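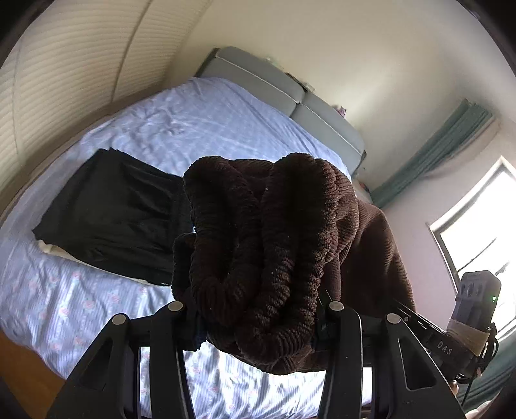 Photo: Jaime Meireles / Tiren

If you've walked past the back half of the second floor lately you already know, but for everybody at the front desk and over in the Gimport building, I've been asked to write up what we've been doing since November. I'm Idalina, I was on the finishing tables for years, and these days I fold clothes with a gripper in my hand. My mother thinks this is a very funny way to earn a living.

The short version is that Tiren is getting folding machines. The first 2 go in on the returns line, next to the steamers, and before they can do anything useful they have to learn from people who already know how a sweater behaves. So a few of us from finishing take the hand-held grippers and do the job slowly, over and over, while it all gets recorded. Black things on a bed, thick ribbed things, stuff that slides. The target for the first round is 3,000 folds and as of this morning we're at 718, so come find me if you're bored.

I'll tell you what I didn't expect, and that's how dumb my hands feel. Twenty fingers' worth of habit (okay, ten) and suddenly you've got two tips and a squeeze. Ribbed fabric is the worst of it. You pinch what you think is the hem and up comes a whole bundle, and then you have to decide whether to put it down and start again or just work with what you've got. Aníbal Cardoso starts again. I work with what I've got. Kikgate, who are building the machines, say they want both kinds, so we've stopped arguing about it — mostly.

Now the part people keep stopping me in the hallway about. Returns has nine people on folding right now. Rosário Barreto went through the plan with us before lunch and the way she put it, nobody's contract changes this year, four people move to inspection and mending, and the rest stay on the line with the machines. Inspection is a step up in grade. Mending isn't, and I said so, and she wrote it down. I'd like to see that answered before the second round starts, and I know Aníbal Arruda on nights feels the same way.

I do like the work, though! My shoulders are better than they've been in ages, but my thumb is sore by three o'clock, so we've asked for shorter turns and a softer grip. Jaime is looking into the grip.

We still need people for the evening slots, especially anybody who folds left-handed. The sign-up sheet is on the door of the Henríquez room. You get your regular rate plus the evening extra, and somebody will show you how to hold the thing.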